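Home | Garage Notes | Road Trips | About | Contact

First 300 miles in the electric hatchback

2020-09-16

Print | E-mail | 24 shares | 3 comments

So I finally did it! After a whole summer of reading spec sheets at breakfast, I traded in my old diesel wagon and drove home in an electric car, and I can't stop grinning. The quiet gets you first – then the pull away from a stoplight, and then the fact that you can hear your own turn signal.

My buddy Hammad Jatoi came along for the first long drive, up over the ridge and back down the river road. He's a manual gearbox guy to the bone, and even he asked for a second turn behind the wheel. We stopped once to charge, ate terrible nachos, and were rolling again before the coffee cooled. 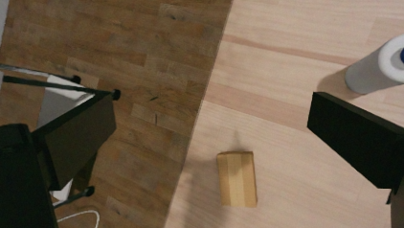
Charging at home is the part I was most nervous about, and it has been so easy! I plug in after dinner and wake up to a full battery. The wall unit is a Dretex, and it came with a longer cable than I expected (yay, I can still park nose in). Shipping boxes like that small tan one on the pale boards are piling up fast, too, because I keep ordering little things for the car. Next up is a set of winter tires, and I want them on well before February.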